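Dissection kits for a home study group — roll, pouch or tin?
Forum: Home Science & Nature Study

haldane_f
Hello all, and sorry in advance for the ramble. I've been running a little biology group out of our back room since January, mostly older children and a couple of very keen parents, and I'm trying to get the instruments into some sort of order. At the moment everything lives in a biscuit tin and it sounds like a cutlery drawer every time I lift it. Do people keep their scissors and forceps in a zipped pouch, or lay them in a tray and have done with it? I've seen a Grullier set that looks lovely but it's rather more than I wanted to spend.
Fraser

kolikmum
Welcome, Fraser! Zipped pouch every time, in this house. It closes, it goes on the shelf, and small fingers have to make a bit of effort to get at the blades — which is half the battle with a four-year-old about.

Normunds_J
I'm going to disagree with kolikmum, fondly as ever. Pouches are all very well until you put something away damp, and then you find it again at half term with brown freckles on it. I gave up on mine and bought a plain steel tray. You can scrub it, you can see at a glance what's missing, and it doubles as somewhere for the used tools to go.

kolikmum
Well, dry them first, Normunds! I've had the same scissors for years and not a freckle on them.

rutherford_lane
Can't you both be right? We use the pouch for storage and the tray for working, with a padded mat in between so nothing rolls. My table is never as tidy as I'd like (the little ones' latch board seems to live on it permanently) but the sharp things do all have a place, and that's what matters to me. I'll pop some pictures in. 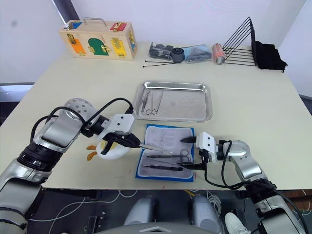
Blue-edged mat with the scalpel and scissors on it, steel tray behind.
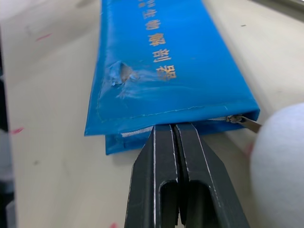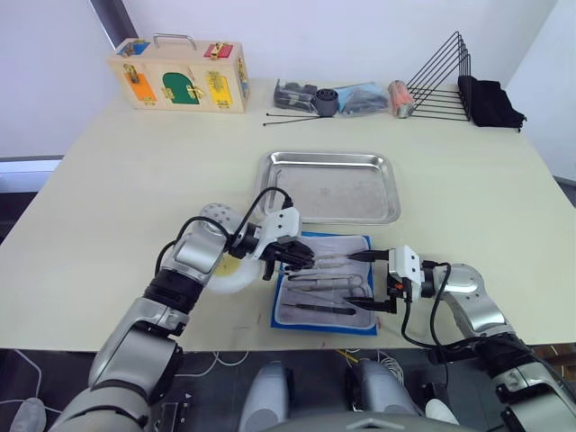
haldane_f
Thank you, Rutherford, that's really useful, and I think you may have made peace between the other two. One more thing before I go and tip out the biscuit tin — what's the best way to clean the scissors and forceps before they go away for the night?

Normunds_J
Warm water and washing-up liquid with an old toothbrush, opening the scissors right out so you can get into the joint, then a good rinse. Dry them thoroughly with a soft cloth and leave them open on a clean towel for an hour or so before you put them away. A tiny drop of instrument oil on the hinge now and then keeps them moving nicely.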